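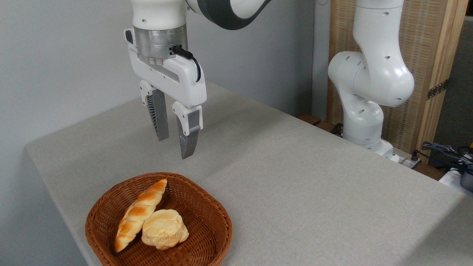 Gripper open above the light gray tabletop.

Monday night goat sale thread, because I am still buzzing from the Biltside ring!

First up, the Osen does. 13 of them catalogued, every one sold, and the top one made $1,192. She's a long, level yearling with the best feet I saw all night.

Si-eun Shin bought her after a proper back-and-forth with a phone bidder. I had my hand over my mouth for the last three bids — you could hear the whole barn go quiet.

Si-eun is building up her Koo herd for milk and already has 7 in the parlor. She wants more body depth, and this doe has plenty of it.

Bargain of the night: a wether kid for $193, halter trained and sweet as anything. Some 4-H kid is going to have a great summer with him.

Bucks were slower. Two went home unsold, but I really liked the younger one and I bet he comes back stronger.

Next sale is in March, does and kids only. Get there early if you want to walk the pens — they fill up fast and the coffee runs out!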